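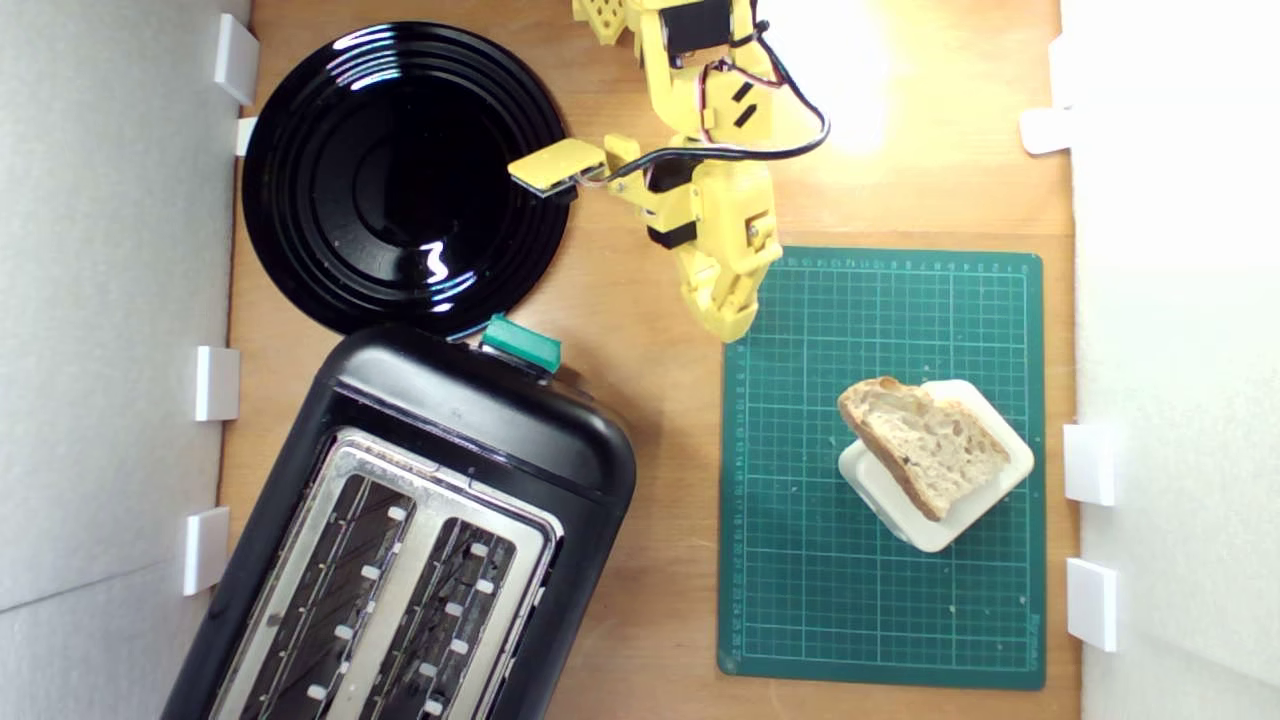
Photo: Stavum / Nilmini Wickramasinghe

Wanted: people to drive robot arms (toast, mostly)

Posted 03/09/2024. Open until we've filled the rota.

Stavum is after operators for the next round of Prerent, our kitchen tasks collection. Part time, paid by the shift, on site only. No robot background needed. Patience needed, quite a lot of it.

What you'd be doing

Moving a small arm by hand through a leader arm, while the one on the table copies you. Each go is one example. Bread from dish to toaster, bread from toaster to plate, lever down, that sort of thing. Then you put everything back somewhere a bit different and do it again. The examples go to the people training the model, who want lots of them and want them clean.

Last round we kept 2,472 examples. This time we want more variety in them, so expect to be asked to turn the toaster, shift the dish, swap plates, start the arm from an awkward spot. Slices too. Crusty bread is harder than sliced white and we want both.

A normal shift is 136 goes. Some people get there early and can leave early, full pay. If the arm is playing up and you don't get there, also full pay. Please don't rush to make the number, rushed ones get thrown out.

Between goes you mark each one keep, bin or not sure, and type a line saying what happened. "Dropped on mat, picked up again" is fine. "Bad" is not much use to anyone.

Dropped slices: keep going if you can. We want the recoveries. Only bin it if the bread has gone off the table or the arm has hit something hard.

The toaster is never plugged in. Don't eat the bread.

Who we're looking for

Steady hands, either hand. We're short of left handers so do say if you are one.
Happy sitting at a table for long stretches doing the same thing.
Able to write a short clear note in English.
Good enough eyesight (glasses fine) to line a slice up with a slot from a chair's distance.
Ok with crumbs. If you have a wheat allergy tell us, there's a Wavus table with no food on it, cups and lids at the moment.

Gamers, sewers, model makers, people who ice cakes have all done well. So has a retired bus driver. Apply anyway if none of that is you.

Pay and hours

175 per day shift, paid weekly, breaks included. Half shifts at half that. Travel inside the city covered, keep your tickets. Training session is paid at the same rate wether or not you carry on afterwards.

Seven places. Minimum two shifts a week, main run finishes end of Febuary. Tell us early about holidays and exams, we can work round most things but not on the morning.

What gets recorded

Arm positions, the table cameras, your notes. The cameras point at the table. Your hands may show when you're resetting, your face shouldn't, and if it does we delete that go. No sound. You'll be given the consent form before training and can take it home to read. Your name isn't stored with the examples, only an operator number.

Where

Odoi building, second floor, the door past the lift. Step free from the car park side. Tables can be raised or lowered, ask if you need a particular chair.

How to apply

Email Nilmini Wickramasinghe through the Stavum jobs page, subject line PRERENT OPERATOR. No CV. Just send:

your name and a phone number
which days you can do, mornings or full
left or right handed
two or three lines on anything fiddly you've done with your hands

She'll ring to fix a try-out, half an hour, you drive the arm for a bit and see if you can stand it. Bring something to prove you can work here. Sleeves that roll up, please, and no dangly bracelets.

If you did the first round you don't need the try-out, just send your days.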